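4.3 Checking the fingers before a shift

Do this on both hand-held grippers, left and right. Allow 8 minutes for the pair, or 17 if the last operator ate lunch over them.

1. Put the gripper down on its side and switch it off. The Norau handle has a switch that looks off in either position. Go by the light.

2. Squeeze the trigger fully and let go. The fingers should open again without help. If they hesitate, go to 4.5 (Sulking Fingers).

3. Check the pivot pins. Each should sit flush and stay put when pushed with a thumbnail. A pin that moves will leave, and it will leave under the fridge.

4. Wipe the finger pads with a damp cloth. Don't use solvent. It cleans them beautifully and they never grip anything again.

5. Look along each pad for a lifted corner. Replace pads in pairs, using part 40 from the Kitex spares tin. Part 3 looks the same and is not.

CAUTION: Keep your own fingers out of the jaw while the trigger is held. The Szűcs spring has no opinion about what it closes on.

4.4 Trial grip

6. Clear enough of the table to get both hands in. It doesn't have to be tidy. Cletus was set up for ordinary household clutter and gets suspicious of a bare table.

7. Choose one soft item and one hard one. A tissue pack and a plastic bottle will do.

8. Bring one finger down on each side of the item, pads facing in, before you squeeze. Keep the tips level with each other.
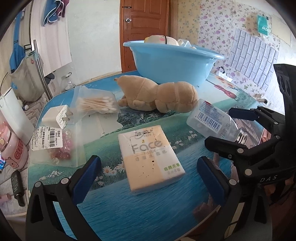
Figure 4-2. Fingers either side of the tissue pack; second gripper at the bottle, right.

9. Squeeze until the pads touch, then lift a hand's width and hold. A soft pack may crease. A bottle that swings means you've gripped too close to one end.

10. Set it down gently, open, and back away before turning your wrist.

NOTE: If one gripper passes and the other doesn't, don't swap fingers between them to even things up. You will then have two that don't pass, and a form to fill in for each.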